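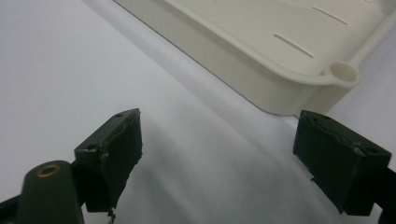 Florkurbridge Town Talk > Local Politics > The Mayor's scorecard

Thread: 41 of 43 promises kept, says the Mayor

ridgeline_rob
Did everybody get the glossy thing in the mail? Eight pages, Mayor Kozma on six of them. He says he has kept 41 of his 43 promises and is "working hard on the remaining two."

I still have the flyer from the last election because I used it to level the washing machine. I pulled it out last night. It does have 43 promises on it, I'll give him that. Number 9 is a new bus depot at Sakholm. According to the mailer, number 9 is kept. I drove out to Sakholm. There is a sign that says a bus depot is coming. It's a handsome sign.

marnie_k
The sign is new, though. The old sign said the same thing but had the last mayor's name on it.

Tollgate
I'll be the unpopular one. Read the wording. Number 9 says he will "bring forward plans for" a depot. Plans were brought forward. I was at the meeting. They had a model with little trees.

ridgeline_rob
So if I promise my wife I'll bring forward plans for the gutters, I'm done with the gutters?

Tollgate
If she signed off on that wording, yes.

oldschoolpete
Number 17, "cut the waiting list for town housing." List was 582 names when he came in. Then last spring they changed the form and everyone had to reapply by mail inside two weeks. My sister in law was visiting her mother and missed it. She's off the list. Still doesn't have a place to live, but she's off the list, so that's one more family helped.

marnie_k
Oh that makes me mad all over again. My neighbor got dropped the same way. She called the housing office and they told her she could go back on at the bottom.

Tollgate
The form change was dumb and I said so at the time. I wrote to Campbell about it. But the council voted for it 7 to 2, and that includes people who are now out there complaining about it. Go look up how Zuzana Tichý voted before you all put her yard signs up.

FernHollow
She voted yes. She also said in June that it was a mistake and she'd vote to undo it. I'd rather have that than eight glossy pages.

Tollgate
She said it in June of an election year.

FernHollow
And he mailed his in September of one, what's your point

quietcarriage
Did anyone add up what the mailer cost? I asked at the town clerk's window and was told it was "within the communications budget." I asked how big the communications budget was. I was told that was a different window. The different window is open Tuesdays.

ridgeline_rob
Please go on Tuesday.

quietcarriage
I intend to. I'm bringing a sandwich.

Dunc
long time reader first post. my one is number 31, "a safe crossing for every school." we have a school on Pap Street and we have a crossing. the crossing is 70 yards past the school on the far side of the bend. kids don't use it. squirrels might. anyway that's apparently a kept promise.

marnie_k
Dunc, welcome. That crossing was put there because that's where the curb was already cut. Councilwoman Campbell told our block meeting that moving it was "a phase two item."

Dunc
whats phase two

marnie_k
She didn't have the paper with her.

Tollgate
To be fair to Solange Campbell, she is the only one of the nine who holds a block meeting. I don't love her answers but she stands there and gives them.

oldschoolpete
Agreed on that. She came to ours in the rain. Kozma came to ours four years ago, shook my hand and called me Paul.

ridgeline_rob
I've now gone through the whole list with a pencil. My own very strict scoring:

Done, no argument: 14
Done if you squint: 11
A sign, a study or a model with little trees: 12
Not done: 6

Number 22 I gave him in full. He said he would fix the library roof and the library roof is fixed. I went in there during that storm and stayed dry the entire time. Credit where it's due.

FernHollow
The library roof was paid for by the state.

ridgeline_rob
I'm leaving it. I liked being dry.

Tollgate
What were your six not done? I bet I can get you down to four.

ridgeline_rob
Swimming pool hours, the Traltia road, the second ambulance, the senior van on weekends, the bandstand, and publishing every contract over $3,000.

Tollgate
Pool hours were extended.

ridgeline_rob
By thirty minutes. On Sundays. In the winter.

Tollgate
"We will extend pool hours." Extended. And the senior van on weekends ran for a month.

oldschoolpete
It ran for a month! You should be on his payroll. Are you on his payroll?

Tollgate
No, and I didn't vote for him. I just think if you're going to hang a man you should use the right rope. The promises were written by somebody careful so that almost anything would count. Our job was to notice that four years ago, and we were all busy being excited about a bandstand.

marnie_k
I was very excited about the bandstand.

Piret B.
Using my own name here because I think people should. I'm Piret Butkienė, I ran for the Sakholm seat last time and lost it by a pretty healthy margin, so take this with as much salt as you like.

The Traltia road is the one I'd look at. The mailer doesn't count it as kept, it's one of his two "remaining." But up to $1,720 a month has been going out for "route consulting" since before I ran. It's in the finance packets if you ask for them. I've asked what the consulting consists of and got a one page letter back saying the route was under consultation.

And that's also why the contracts promise matters. If they published everything over the line he drew, you could see that these are billed month by month and always land under it.

quietcarriage
Is there a window for that

Piret B.
It's the same window. Tuesdays, ten to noon. Ask for the packet by month or they'll give you the summary.

Tollgate
Okay, that one I don't have an answer for. I'd want to see the packets before I called it anything, though. Monthly billing is normal for a consultant.

Piret B.
It is normal. I'm not accusing anyone of a crime. I'd just like to see a road, or a drawing of a road.

Dunc
or a sign

FernHollow
Since we're on it, Asger Østergaard is also running and not one person has mentioned him in this whole thread. He put out his list this week. It has three promises.

ridgeline_rob
What are they?

FernHollow
Put the housing list back the way it was. Move the Pap Street crossing. Hold a public meeting every other month and stay until it's over.

oldschoolpete
That's it? No airport?

FernHollow
No airport.

marnie_k
I don't know. I like him, he fixed my mother's porch. But he's never sat on the council and he gets up to speak and you can't hear him past the second row. Tichý at least knows where the light switches are.

Tollgate
Three promises is clever. If he does one he's at 33 percent and if he does all three he's the greatest mayor in the history of Florkurbridge. I'd also note that the crossing belongs to the county, so he can't move it. He can ask them to.

FernHollow
Then he'll ask them. Has Kozma asked them?

Tollgate
I don't know.

Dunc
he hasnt. my wife called the county. they had no letter from anybody. the lady was real nice about it and said it would help to have a letter.

marnie_k
Well for heaven's sake. I'll write the letter. Does it have to come from the town?

Dunc
she said anyone can write but the town is better

marnie_k
Then I'll write it and take it to Campbell's next block meeting and stand there with a pen.

townhall_mod
Moderator note, September 7, 2000. I removed two posts about the Mayor's brother-in-law. You can argue about promises all day long, leave family out of it. Also there is already a thread on the airport, please don't start it up in here.

oldschoolpete
One of those was mine and I stand by it.

townhall_mod
I know it was, Pete.

ridgeline_rob
Revised score after arguments. I moved pool hours into "if you squint" under protest. I did not move the van. Five not done, final, until November anyway.

Tollgate
The van ran.

ridgeline_rob
My mother waited for that van two Saturdays in a row.

Tollgate
In which month?

ridgeline_rob
I'm not asking my mother in which month.

quietcarriage
Back from the window. It was closed for training. There was a note on the glass giving the hours, and the hours said open. I ate the sandwich on the bench outside and talked to a man who had come about a dog license. He'd been there last Tuesday too.

Going again next week. Piret, which months do you want?

Piret B.
January through June to start, if they'll do that many at once. They gave me three at a time and made me fill out the slip again for each. Bring your own pen.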